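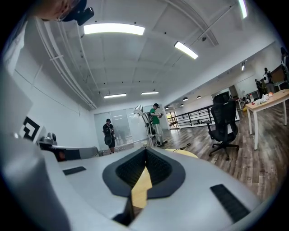

ok so the dishwasher saga. several people asked after I moaned about it last night so I'm doing it as a thread, sorry in advance

Machine is a Boka, the slim one, came with the flat. Started leaving a puddle inside at the end of every wash in January. Not on the floor. Just a sad gray lake under the bottom rack

First thing everyone tells you: clean the filter. Cleaned the filter. Cleaned it again. Found a cherry pit and a bit of label. Lake still there

Second thing everyone tells you: the drain hose. Pulled the whole machine out (do this with a towel under the feet, I did not, the floor has opinions now). Hose fine. No kink, blew through it, nothing

So pump. You can hear it if you put your ear on the door near the end. Mine was humming but not moving any water. Hum hum hum click

Rang a repair guy. 188 just to come out and look, part extra, earliest slot over 2 weeks away. No thank you

Started looking for the pump myself and this is where I lost an entire evening

THE MODEL NUMBER ON THE FRONT IS NOT THE MODEL NUMBER. The thing printed by the buttons is the range name. Every site asked for it, every site gave me a different pump. The number you want is on the plate on the inside edge of the door, usually left side, usually covered in gunk

Wipe it, take a photo with your phone, zoom in. Mine had a 5 I read as an S the whole evening. Thats why nothing came up

Then there's a second number under it, shorter. Production code or somethng. Skip it and you might get the pump for the older version, which has the plug on the other side. Ask me how I know

Yeah so pump number one was wrong. Ordered from Gowda because they were cheapest. In fairness they took it back no fuss, but I paid the postage

Pump number two came from Drultenier. Found them because Noémie Li replied to my moaning (thank you Noémie!!) and said she got her oven element there. You send them the plate photo and a person looks it up. Vignesh Acharya on their parts desk wrote back the same afternoon with the right part and also told me to get the seal. I would not have got the seal

Get the seal. It's pennies next to the pump and the old one came off mine in 3 bits

Fitting it, quick version for the people asking:

Power off at the wall, water off at the valve. Bail out the lake with a cup, then a sponge. Get ALL of it or it ends up in your sleeve

Tip the machine on its back if you've got room. I have a galley kitchen so it went on its side, and the salt water ran out of the softener. More towels

Take a picture of the wires before you pull anything. Then another one closer up

Mine had no screws on the pump, you press a little tab and twist a quarter turn. Took me ages to believe it. I was there with the screwdriver looking for screws. Yours may well have screws, look it up for your own model

Bit of dish soap on the new seal so it slides in. Twist back til it clicks. Plug on, machine up, water on, check underneath with a flashlight BEFORE pushing it back in

Ran the rinse cycle at 11pm sitting on the floor watching it like tv. Drained completely. I yelled. Neighbor knocked

Answering some replies in one go:

@ Floor Schouten: no idea about the washer-dryer, sorry. But the plate on those is normally round the door opening or behind the flap at the bottom. Send them the photo

@ Aminu Wike: yes I looked at copy parts. There's a Gevell one that's supposed to fit. Reviews all over the place, half say loud. I went with the original bc I didn't want to tip that thing over again

To the person who said just buy a new one: the new version of the same machine is 500. Even the scratched floor model was 400. I spent way less than that, including the wrong pump and the postage

Also someone asked if you can clear the old pump instead of replacing it. Sometimes! Look in the well under the filter first, there's often a little cover over the impeller, pop it off and see if the wheel spins. A bit of glass in there will stop it dead. Mine spun fine with a finger, motor was just done

Thirumalai Marar says his did the same thing and it was the air gap on the sink full of rice. So check that too I guess. Before you buy pumps

Keeping the old one in a drawer for no reason whatsoever

Next up the fridge door shelf, which has been held on with tape since we moved in. Plate on that one is behind the salad drawer, already got the photo. If anyone has a spare left hand clip for a Boka fridge shout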